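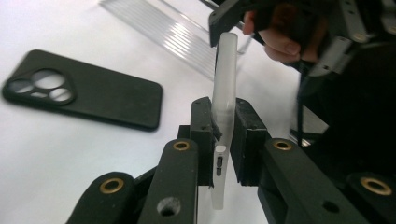
Página 3 de 7

Foro de Accesorios y Recambios Trerkel
Sección: Fundas y protectores
Tema: Orificios laterales en fundas translúcidas: criterio de admisión para el catálogo

Hunix_Recepcion
Estimados compañeros:
Se abre consulta sobre la funda blanca translúcida de acabado mate que encabeza esta página. En el lateral presenta un orificio redondo pequeño y, junto a él, una ranura alargada para botones dividida en dos tramos cortos. La ficha del proveedor Parri, referencia 268, describe el artículo como «funda con pulsadores cubiertos». Solicitamos opinión sobre si procede admitirla con esa descripción o devolver la ficha para su corrección.

drasaseo_calidad
A juicio de este departamento, la ficha debe devolverse. Una ranura abierta deja el botón al descubierto y el cliente que busca pulsadores cubiertos presentará reclamación. En febrero se tramitó un caso análogo con la referencia 183 y la resolución fue favorable al comprador.

tienda_norte69
Con el debido respeto, discrepo. La devolución de la ficha paraliza la venta varias semanas. Bastaría con añadir una nota en el apartado de observaciones: «botones accesibles mediante abertura lateral». La abertura, además, resulta cómoda para personas con poca fuerza en los dedos, que se quejan con frecuencia de los pulsadores cubiertos.

drasaseo_calidad
La nota en observaciones no subsana un título erróneo. El buscador del catálogo indexa el título.

mostrador_sur
Consulta complementaria: ¿se conoce la finalidad del orificio redondo? En algunos modelos corresponde a un micrófono y en otros sirve para pasar un cordón. Convendría que constara en la ficha.

Hunix_Recepcion
El proveedor no lo especifica. Se le ha trasladado la pregunta por escrito y queda pendiente de respuesta.

archivo_fichas
Ruego que se revise asimismo el color. La ficha indica «transparente», y el material es lechoso, de un blanco que tira a gris. El vocabulario normalizado del catálogo distingue entre «transparente» y «translúcido mate».

tienda_norte69
En cuanto al color, conforme. Respecto al título, mantengo mi posición, si bien acataré lo que se decida.

Hunix_Recepcion
Se toma nota. La ficha se devuelve a Parri con dos correcciones solicitadas, título y color, y con la pregunta sobre el orificio. Mientras tanto, la referencia permanecerá en estado «en revisión» y no admitirá pedidos.

mostrador_sur
Enterado. ¿Los pedidos ya aceptados se sirven o se retienen?

Hunix_Recepcion
Se retienen hasta nuevo aviso. Rogamos informar de ello a los clientes afectados.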